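# Kultatis: court rulings on same-sex conduct, in plain English

By Ingrid Obi and Kamol Siriwan
Last updated: February

Kultatis is a small collection of summaries. Each one takes a court ruling on a law that treats same-sex conduct differently, and tells it again in everyday words. We made it for students, legal clinics and journalists who do not have time to read a long judgment, but need to know what was decided.

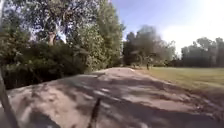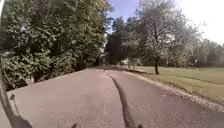
## What is inside

- 100 summaries, one plain text file for each ruling
- `index.csv`, with one row for each summary
- `terms.md`, a short list of legal words and how we use them
- `changes.md`, the record of corrections

The file names follow the row number in the index, so `034.txt` belongs to row 34. Please do not rename the files, as the index will then stop matching.

## Columns in the index

- `row` -- number of the summary
- `court_level` -- first instance, appeal or final appeal
- `subject` -- age of consent, sentencing, public order, privacy or other
- `result` -- struck down, read differently, kept or sent back
- `still_serving` -- yes, no or unknown
- `writer` -- initials of the person who wrote the summary
- `checker` -- initials of the person who checked it

The column `still_serving` needs a word of explanation. It says whether the person in the case was in prison on the day of the ruling. It does not say whether the sentence was changed later. Where the judgment is silent we wrote "unknown", even if a newspaper gave an answer.

## How the summaries were written

Trinity Kapoor and Jinfeng Duan read the judgments and wrote the first texts. Shoshana Yazzie checked every text against the original. When writer and checker could not agree on the meaning of a passage, the summary quotes the passage and gives both readings. This happened in 12 files, and they are marked with `[two readings]` on the first line.

Four of the summaries were made from a translation, as none of us reads the language of the court. They are marked `[from translation]`. Please be more careful with these ones.

## Names

We removed the names of defendants, witnesses and complainants, also when the court published them. Judges are named only by their role. If you work out who somebody is, please do not put the name back in a copy that you share.

## Known problems

- Rulings from lower courts are few. Many of them are not published at all.
- "Kept" covers both a full defence of the law and a refusal to hear the question. We want to divide this into two values, but it is not done yet.
- Later appeals are not followed. A ruling may have been changed after we summarised it.
- Older summaries are shorter than the newer ones, and their style is a little stiff.

## Use

You may copy and adapt the summaries for teaching and for reporting, if you name Kultatis and say what you changed. They are not legal advice -- a person with a live case should speak to a lawyer.

Corrections are welcome. Send the row number, the sentence you think is wrong, and the paragraph of the judgment that shows it. Kamol answers these messages, usually in the evening.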